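Kitchen tips: would you pay a robot to fill your jars?

Castix is now offering a two-armed bench robot by the month, and the leaflet says it will take over "the fiddly jobs" in your pantry.

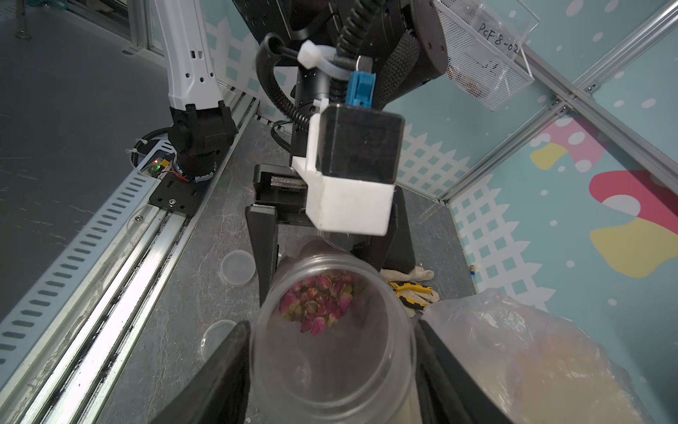
The price is 198 a month, with a minimum of 20 months. You can buy a lot of jars for that. I asked Golshifteh Mirzaei at Castix what happens when a lid cross-threads, and she said the arms "usually" notice. Usually isn't much comfort when it's your good tea going stale.

Dried rosebuds are a fair test, I'll grant them that. They crush if you look at them wrong. So whether you hire the thing or do it by hand:

Wash jars the night before and leave them upside down on a rack. Any damp left inside will spoil dried flowers.

Tip buds in from a bowl with a lip. Don't scoop, and don't press them down to fit more in.

Hold a clear jar low on the body and keep your fingers off the rim — a greasy rim won't seal well.

Take lids off before you start and keep each one by its own jar.

Label with the month. "October" will do.

Store them in a dark cupboard, well away from the cooker.

My neighbour Rostam Dehghan did his whole shelf on a Saturday with a jam funnel and the radio on. If Castix would let people try the robot for 2 weeks before signing, I might think again. They don't, so I'm keeping my funnel.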